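Foam net

A foam net is a stretchable sleeve of expanded polyethylene used to protect fruit and glassware in transit. The melt is extruded through a rotating die, which joins the strands at each crossing and leaves a diamond mesh. The tube is cooled, flattened and cut to length.

Nets are sold by length and flat width. Rarico, a packer in Brirodbridge, orders them in cartons of 4000 — one size for pears, another for mangoes.
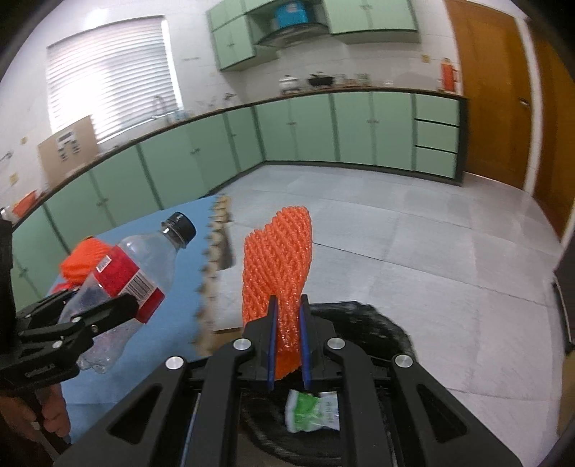 Recycling is limited by low density, and most sorting plants do not accept loose nets.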